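Harnesetti 순회공연용 인이어 모니터 시스템 사용 설명서

제4장 현장 설치 및 초기 설정

개정일: 2018년 7월 29일

4.1 적용 범위

본 장은 순회공연 현장에서 Harnesetti 인이어 모니터 시스템을 반입하여 리허설이 가능한 상태로 만들기까지의 절차를 규정합니다. 고정 설치 공연장에서 사용하는 경우에는 제9장을 우선 적용하며, 본 장의 내용은 참고용으로만 활용하십시오.

시스템은 송신기 랙, Grumow 안테나 분배기, 벨트팩 수신기, 충전 거치대로 구성됩니다. 한 대의 송신기 랙에서 운용할 수 있는 스테레오 믹스는 최대 14개입니다. 그 이상의 믹스가 필요한 공연에서는 랙을 추가하고 4.7항의 랙 연동 절차를 따르십시오.

설치 작업은 음향 담당자가 수행하여야 합니다. 공연장 측 인력이 반입 작업을 보조하는 경우에도 전원 투입과 주파수 설정은 반드시 음향 담당자가 직접 실시하십시오.

4.2 설치 전 확인 사항

반입 전에 공연장으로부터 다음 자료를 받아 두십시오.

무대 평면도 및 전원 배선도
공연장에서 상시 사용하는 무선 장비의 주파수 목록
같은 날 인접 공연장에서 열리는 행사의 무선 장비 사용 계획
무대 하수 및 상수의 장비 반입 가능 폭

주파수 사용에 관한 규정은 국가마다 다릅니다. 해외 공연의 경우 해당 국가의 허가 절차를 사전에 확인하고, 허가서 사본을 송신기 랙 뒷문 안쪽의 서류 주머니에 넣어 운반하십시오. 허가가 완료되지 않은 대역으로 송신하여 발생한 문제에 대하여 당사는 책임을 지지 않습니다.

주의
운송 직후 장비 표면에 이슬이 맺힌 경우에는 전원을 넣지 마십시오. 랙의 앞뒤 덮개를 모두 열고 표면과 커넥터 내부가 완전히 마른 것을 확인한 후 다음 단계로 진행하십시오. 난방기나 열풍기로 강제 건조하는 것은 금지되어 있습니다.

4.3 송신기 랙의 배치

1. 송신기 랙을 모니터 콘솔 옆의 평평한 바닥에 놓고 바퀴 네 개를 모두 잠급니다.

2. 랙의 앞면이 모니터 엔지니어의 자리에서 보이도록 방향을 맞춥니다. 공연 중 레벨 표시등을 확인할 수 없는 위치에는 설치하지 마십시오.

3. 랙 뒷면과 벽 또는 막 사이에 뒷문을 완전히 열 수 있는 공간을 확보합니다. 흡음막이나 암막이 뒷면 환기구를 덮지 않도록 막의 아랫단을 묶어 둡니다.

4. 조명 조광기, 영상 서버 및 전동 호이스트 제어반과 같은 분전함을 사용하지 마십시오. 음향 전용 회로가 없는 공연장에서는 절연 변압기를 사용하십시오.

5. 접지 상태를 측정하고 결과를 현장 점검표에 기재합니다.

참고
무대 위에 이동식 단이 설치되는 공연에서는 단의 최종 위치가 확정된 다음 랙을 배치하십시오. 배치 후 단을 이동하면 안테나와 연주자 사이의 가시선이 달라져 4.5항의 수신 점검을 처음부터 다시 실시하여야 합니다.
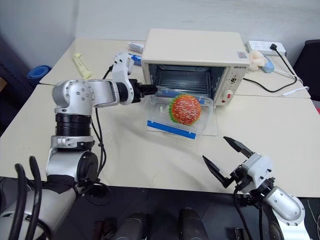 6. 전원 케이블을 연결하되 주 전원 스위치는 꺼짐 위치에 둡니다. 콘솔과 송신기 사이의 음성 신호 케이블을 번호 순서대로 연결합니다. 아날로그 입력과 디지털 입력을 함께 사용하는 경우에는 입력 선택 스위치가 각 송신기마다 올바르게 설정되어 있는지 확인합니다.

7. 모든 연결을 마친 후 주 전원을 켭니다. 각 송신기의 표시창이 순서대로 점등되며, 자체 진단이 끝나면 마지막으로 저장된 공연 설정을 불러옵니다. 이 단계에서는 무선 출력이 자동으로 차단되어 있습니다.

표시창에 오류 코드 167이 나타나면 내부 클록이 외부 워드 클록과 동기되지 않은 것입니다. 워드 클록 케이블의 연결 상태와 종단 저항 설정을 확인하고, 문제가 계속되면 클록 선택을 내부로 전환하십시오. 외부 동기 없이 디지털 입력을 사용하면 공연 중 간헐적인 잡음이 발생할 수 있으므로, 내부 클록으로 전환한 경우에는 입력도 아날로그로 변경하여야 합니다.

4.4 안테나의 설치

안테나의 위치는 시스템의 수신 품질에 가장 큰 영향을 미칩니다. 공연장마다 무대의 형태와 구조물이 다르므로 이전 공연장에서 사용한 위치를 그대로 적용하지 마십시오.

1. 지향성 안테나를 스탠드에 장착하고 무대 중앙을 향하게 합니다. 안테나의 높이는 무대 위에 선 연주자의 머리보다 높아야 합니다.

2. 안테나와 무대 사이에 금속 트러스, 영상 패널 또는 스피커 더미가 놓이지 않도록 합니다. 특히 영상 패널은 넓은 대역에서 잡음을 방출하므로 최대한 떨어뜨려 설치하십시오.

3. 동축 케이블로 안테나와 Grumow 분배기를 연결합니다. 케이블은 동봉된 저손실 케이블만 사용하고, 여러 개의 짧은 케이블을 이어서 사용하지 마십시오.

4. 사용하지 않는 분배기 단자에는 종단기를 끼웁니다. 종단기는 랙의 공구 서랍에 보관되어 있습니다.

5. 통로를 가로지르는 케이블에는 케이블 보호대를 씌우고, 스탠드의 다리에는 모래주머니를 올려 고정합니다.

객석 수가 4,000석을 넘는 공연장이나 객석 쪽으로 돌출 무대가 설치되는 공연에서는 보조 안테나를 추가하여야 합니다. 보조 안테나는 돌출 무대의 끝부분까지 가시선이 확보되는 위치에 설치하고, 분배기의 B 단자에 연결하십시오. 보조 안테나의 출력은 주 안테나보다 낮게 설정합니다.

경고
안테나를 객석 상부의 구조물에 매달 경우에는 반드시 공연장이 승인한 인양 담당자가 작업하여야 하며, 주 고정 장치와 별도로 안전 와이어를 체결하여야 합니다. 관객이 입장한 후에는 객석 상부의 장비를 조정하지 마십시오.

4.5 주파수 설정 및 수신 점검

주파수 설정은 현장의 무선 장비가 모두 켜진 상태에서 실시합니다. 악기용 무선 시스템, 보컬 마이크, 인터컴, 방송 중계용 장비의 담당자에게 작업 시작 시각을 미리 알리고, 점검이 끝날 때까지 전원을 유지하도록 요청하십시오.

1. 송신기 랙의 주 메뉴에서 대역 검색을 선택합니다. 검색 중에는 모든 송신 출력이 차단됩니다.

2. 검색이 끝나면 결과를 저장하고 공연장에서 받은 주파수 목록과 비교합니다. 목록에는 있으나 검색 결과에 나타나지 않은 주파수도 사용 중인 것으로 간주하십시오.

3. 자동 배정을 선택하여 각 믹스에 주파수를 할당합니다. 예비 주파수를 별도로 확보하고 점검표에 기재합니다.

4. 벨트팩 수신기의 전원을 켜고 송신기 앞면의 동기화 창에 가까이 댑니다. 송신기의 전송 단추를 누르면 설정이 수신기로 전달됩니다. 수신기의 표시등이 녹색으로 바뀔 때까지 수신기를 움직이지 마십시오.

5. 수신기마다 사용자 이름과 믹스 번호를 표시한 라벨을 부착합니다. 예비 수신기에는 노란색 라벨을 사용합니다.

6. 무선 출력을 켜고 시험 신호를 보냅니다. 점검자는 이어폰을 착용하고 무대의 네 모서리, 드럼 단의 뒤쪽, 양쪽 등퇴장로 및 돌출 무대를 차례로 걸으며 수신 상태를 확인합니다.

점검 중 신호가 끊기는 지점이 발견되면 해당 위치를 무대 평면도에 표시하고 안테나의 방향을 먼저 조정하십시오. 송신 출력을 높이는 것은 방향 조정으로 해결되지 않을 때에 한하여 실시합니다. 과도한 출력은 다른 무선 장비와의 혼변조를 일으킬 수 있습니다.
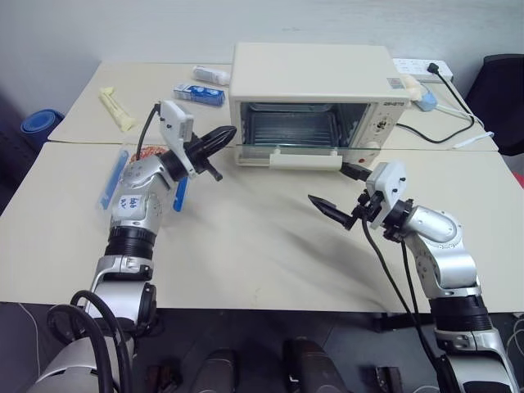 리허설이 끝난 다음 관객 입장 전에 대역 검색을 한 번 더 실시할 것을 권장합니다. 방송 중계차나 취재진의 장비가 뒤늦게 반입되는 경우 주파수 환경이 오전과 크게 달라질 수 있습니다. 새로운 간섭이 확인되면 해당 믹스만 예비 주파수로 옮기고, 영향을 받는 수신기를 다시 동기화하십시오.

4.6 청취 음량의 제한

인이어 모니터는 고막에 가까운 위치에서 음을 재생하므로, 순간적인 과대 신호가 청력에 영구적인 손상을 줄 수 있습니다. 모든 벨트팩 수신기의 리미터는 출고 시 켜짐으로 설정되어 있으며, 연주자의 요청이 있더라도 해제하지 마십시오.

1. 연주자에게 수신기를 전달하기 전에 음량 조절기를 최소 위치로 돌립니다.

2. 이어폰 팁의 크기가 맞는지 확인합니다. 밀착되지 않은 이어폰은 저음이 부족하게 들려 음량을 지나치게 높이는 원인이 됩니다.

3. 연주자가 이어폰을 착용한 상태에서 조용한 신호부터 보내고, 연주자가 직접 음량을 올리도록 안내합니다.

4. 무대에서 나는 소리와 객석의 반응을 듣고자 하는 연주자를 위하여 객석 마이크 신호를 믹스에 추가할 수 있습니다. 한쪽 이어폰을 빼고 공연하는 방식은 권장하지 않습니다.

5. 설정이 끝나면 수신기의 조절부를 잠급니다. 잠금을 해제하려면 메뉴 단추를 7초 동안 누릅니다.

연속 공연 일정에서는 연주자가 느끼는 적정 음량이 날마다 달라질 수 있습니다. 전날의 음량을 그대로 적용하지 말고 매 공연 전에 1번부터 다시 진행하십시오. 귀울림이나 먹먹함을 호소하는 연주자가 있을 경우 즉시 사용을 중단하고 전문의의 진료를 받도록 하십시오.

4.7 랙 연동

두 대 이상의 송신기 랙을 사용하는 경우에는 Dogbe 연동 케이블로 랙을 연결하고, 한 대를 주 랙으로 지정합니다. 주파수 배정은 주 랙에서만 실시합니다. 종속 랙에서 개별적으로 변경한 값은 다음 동기화 때 삭제됩니다.

1. 모든 랙의 전원을 끈 상태에서 연동 케이블을 연결합니다.

2. 주 랙의 전원을 먼저 켜고, 자체 진단이 끝난 다음 종속 랙의 전원을 켭니다.

3. 주 랙의 연동 메뉴에서 종속 랙의 일련번호가 모두 표시되는지 확인합니다.

4. 펌웨어 판이 서로 다르다는 안내가 표시되면 공연 당일에는 갱신하지 말고 종속 랙을 단독으로 운용하십시오. 갱신은 공연이 없는 날에 제11장의 절차에 따라 실시합니다.

참고
3월 이전에 출고된 연동 케이블은 커넥터의 잠금 고리가 없는 형식입니다. 해당 케이블을 사용할 때에는 커넥터를 케이블 타이로 랙 프레임에 고정하십시오. 교체용 케이블은 구입처에 요청할 수 있습니다.

4.8 공연 설정의 저장

수신 점검과 리허설이 끝나면 전체 설정을 저장합니다. Clevurstead 일정 관리 프로그램을 함께 사용하는 경우, 설정 파일을 해당 공연장 항목에 첨부하면 다음 방문 시 참고 자료로 불러올 수 있습니다.

1. 주 메뉴에서 공연 저장을 선택하고 공연장 이름을 입력합니다.

2. 같은 파일을 이동식 저장 장치에 복사하여 랙과 별도로 운반합니다.

3. 안테나의 위치와 방향을 무대 평면도에 표시하고, 점검표와 함께 보관합니다.

4. 공연 중 사용한 예비 주파수가 있으면 그 사유를 비고란에 기재합니다.

불러온 설정 파일에는 이전 방문 당시의 주파수가 포함되어 있습니다. 동일한 공연장이라 하더라도 4.5항의 대역 검색을 생략하지 마십시오. 철수 시의 전원 차단 순서와 포장 방법은 제5장을 참조하십시오.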